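La mesa de trabajo se estropea por el mismo sitio en casi todas las casas: la franja de delante, donde se apoyan los antebrazos y donde se corta, se pega y se deja la taza. Un tablero suelto puesto encima resuelve el problema durante años, y se quita cuando hace falta la mesa entera. En esta página explico cómo elegirlo, cómo colocarlo para que no se mueva y cómo mantenerlo.

Sirve para escritorios rectangulares corrientes. Para mesas redondas o con el canto muy curvado el método cambia bastante y no lo trato aquí.

## Qué hace falta

- Un tablero rígido, más pequeño que la mesa o como mucho de su mismo ancho.
- Cinta métrica y lápiz.
- Material antideslizante en rollo, del que se usa para forrar cajones.
- Un paño de microfibra y otro de algodón.
- Jabón neutro.
- Lija de grano fino, solo si el tablero es de madera y viene cortado a medida.
- Una o varias pinzas, si se van a sujetar papeles al borde.

No hace falta pegamento. Un tablero pegado deja de ser un tablero suelto y, cuando se despega, se lleva el acabado de la mesa.

## Medir la mesa

Se mide el ancho y el fondo de la superficie con la mesa vacía. Conviene medir el fondo por los dos lados, porque una mesa que lleva tiempo montada puede haber cedido y no estar del todo a escuadra. Se apunta la medida menor.

Después hay que sentarse delante, en la silla de siempre y a la altura de siempre, y apoyar los brazos como si se fuera a escribir. Con el lápiz, o con un trozo de cinta de papel si no se quiere marcar, se señala hasta dónde llegan las manos sin despegar la espalda del respaldo. Esa es la zona útil. Todo lo que queda detrás es sitio para dejar cosas y no necesita protección.

En mi caso la zona útil ocupaba bastante menos de lo que yo creía. El primer tablero que compré, un Sandar, cubría el escritorio de lado a lado y no me dejaba espacio para la lámpara ni para el teléfono. Lo devolví y pedí uno más estrecho de la marca Clarkari. Llegó a finales de febrero con una esquina golpeada, que puse hacia la pared, y ahí sigue.

## Elegir el tablero

El color importa más de lo que parece. Un tablero blanco brillante bajo una lámpara cansa la vista, y uno negro enseña cada mota de polvo y cada huella. Los tonos intermedios y apagados, verdosos o grises, dan menos guerra. Si el tablero tiene algo de brillo, hay que probarlo con la luz de la ventana antes de darlo por bueno, porque el reflejo cae siempre en el mismo rincón y molesta a la misma hora todos los días.

La rigidez se comprueba en la tienda: se coge por un extremo y se levanta. Si se comba con su propio peso, no sirve como superficie de escritura. Se puede usar como salvamanteles grande, pero al apoyar el codo cerca del borde cederá.

En cuanto al grosor, uno demasiado fino se desliza y se levanta por las esquinas. Uno demasiado grueso crea un escalón en el que tropiezan el cuaderno y la muñeca. Si hay dudas entre dos grosores, es mejor el más fino con una buena base antideslizante.

## Preparar la mesa

1. Retirar todo lo que haya en la zona útil. Lo que está al fondo puede quedarse si no estorba.
2. Quitar el polvo con el paño de microfibra en seco.
3. Pasar el paño de algodón apenas húmedo, con una gota de jabón neutro.
4. Aclarar con el mismo paño, ya sin jabón.
5. Secar y esperar. Un tablero puesto sobre una mesa húmeda encierra el agua y deja un cerco.

Si la mesa tiene restos de adhesivo, hay que quitarlos ahora. Con aceite de cocina y paciencia sale la mayoría. Después se vuelve a lavar, porque el antideslizante no agarra sobre una superficie grasa.

Es el momento también de mirar los cantos. Una rebaba o una gota seca de barniz bajo el tablero basta para que baile. Se localiza mejor con la yema de los dedos que con la vista.

## Preparar el tablero

Si viene cortado de tienda, las aristas suelen estar vivas. En los de madera se pasa la lija fina por el canto superior, siempre en el mismo sentido, hasta que no arañe al pasar la mano. En los plásticos o lacados es mejor no lijar, porque se levanta la capa de color; en ese caso se pone el canto de fábrica hacia la persona y el cortado hacia el fondo.

Por debajo se colocan tiras de material antideslizante. Dos tiras largas, paralelas al borde delantero, funcionan mejor que cuatro cuadraditos en las esquinas. La de delante debe quedar justo en la línea donde el tablero va a apoyar sobre el canto de la mesa, y la de atrás a un palmo del borde posterior. Las tiras van sueltas o con un punto de cinta de papel para que no se muevan al dar la vuelta al tablero.

## Colocarlo

El tablero se coloca mejor sentado que de pie. Desde la silla se ve si queda recto respecto al cuerpo, que es lo que se va a notar después, y se alcanza bien el borde delantero.

Primero se deja caer por el lado del fondo y luego se baja el de delante, despacio, para que las tiras no se enrollen. Una vez apoyado, se empuja o se tira de él desde el borde cercano, con una mano a cada lado, hasta dejarlo donde se quiere.

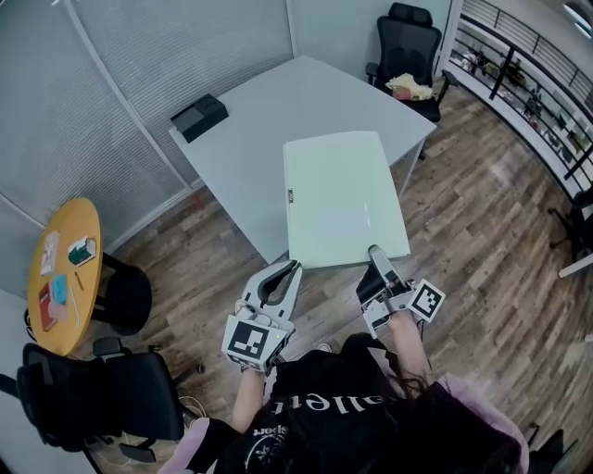 Hay dos maneras de dejar el borde delantero. La primera es a ras de la mesa: queda limpio y el tablero apoya entero, pero los antebrazos siguen rozando el canto de la mesa. La segunda es dejarlo volar un poco hacia la persona. Así se protege también el canto y se gana algo de fondo, a cambio de que el borde quede al aire.

Yo prefiero la segunda, con poco vuelo. Para saber si es demasiado, se aprieta con la palma sobre el borde delantero. Si la parte de atrás se levanta, aunque sea muy poco, hay que empujar el tablero hacia el fondo y repetir la prueba. No conviene compensarlo poniendo peso detrás: el día que se retira el peso se olvida uno, se apoya, y se va todo al suelo.

El centrado no tiene por qué ser exacto. Quien escribe con la derecha suele estar más cómodo con el tablero algo desplazado hacia ese lado, y al revés. Lo que sí debe quedar paralelo es el borde delantero, y se comprueba midiendo en los dos extremos la distancia hasta el canto de la mesa.

## Comprobaciones

Antes de volver a poner las cosas encima:

- Empujar con los dedos desde la izquierda y desde la derecha. No debe desplazarse.
- Apoyar los codos donde se apoyan normalmente.
- Escribir unas líneas con el cuaderno pegado al borde delantero.
- Acercar la silla del todo. Los reposabrazos no deben tocar el tablero por debajo.

Lo de los reposabrazos se pasa por alto con facilidad. Si chocan, hay que bajarlos o reducir el vuelo. Un golpe repetido por debajo acaba moviendo el tablero más que cualquier otra cosa.

## Pinzas y accesorios

Una pinza en el borde lateral viene bien para sujetar la hoja con la que se está trabajando. Debe ser pequeña y tener la boca forrada, o llevar un trozo de fieltro, para no marcar el tablero. En el borde delantero no la pondría, porque se engancha la manga.

Las lámparas de mordaza van a la mesa y nunca al tablero. Probé una lámpara Lü sujeta a los dos a la vez y cada vez que movía el brazo de la lámpara arrastraba el conjunto.

En la parte de atrás, fuera del tablero, caben la caja de los lápices, el cargador o lo que se use menos. Mantener esas cosas directamente sobre la mesa permite levantar el tablero para limpiar sin desmontar el escritorio entero.

## Limpieza y mantenimiento

A diario basta con el paño seco. Una vez por semana se pasa el húmedo y se seca enseguida. Cada 3 meses levanto el tablero, limpio la mesa por debajo y lavo las tiras antideslizantes con agua y jabón. Recuperan el agarre al secarse.

Manchas habituales:

**Tinta de bolígrafo.** Alcohol en un bastoncillo, probando antes en una esquina trasera. Se frota poco y se seca entre pasadas.

**Cercos de taza.** Agua templada y jabón. Si el cerco es antiguo, se deja el paño húmedo encima unos minutos.

**Pegamento blanco.** Se espera a que seque y se levanta con la uña o con una tarjeta de plástico.

**Marcas de cúter.** No se quitan. Se gira el tablero para que queden al fondo, o se le da la vuelta si las dos caras son iguales.

Girarlo de vez en cuando es buena idea aunque no tenga marcas, porque el desgaste se reparte. Si vuela por delante, al darle la vuelta hay que recolocar las tiras.

## Si se mueve a pesar de todo

Lo más frecuente es que la mesa no esté nivelada. Se coloca un lápiz redondo en el centro y se mira si rueda. Si lo hace, se ajustan las patas antes de tocar el tablero.

También puede ser que el antideslizante sea demasiado blando. Los rollos muy esponjosos se deforman y el tablero flota sobre ellos. Hanna Zieliński, una lectora, me escribió para decirme que lo arregló con una malla fina de la marca Priltumport, más delgada que la que yo usaba. La he probado y agarra bien sobre mesas lisas. Sobre mesas con veta marcada sigo usando la esponjosa.

Y si el tablero se ha combado, se deja boca abajo sobre una superficie plana, con libros repartidos por encima, varios días. Los de madera suelen recuperar algo. Los de plástico, casi nunca.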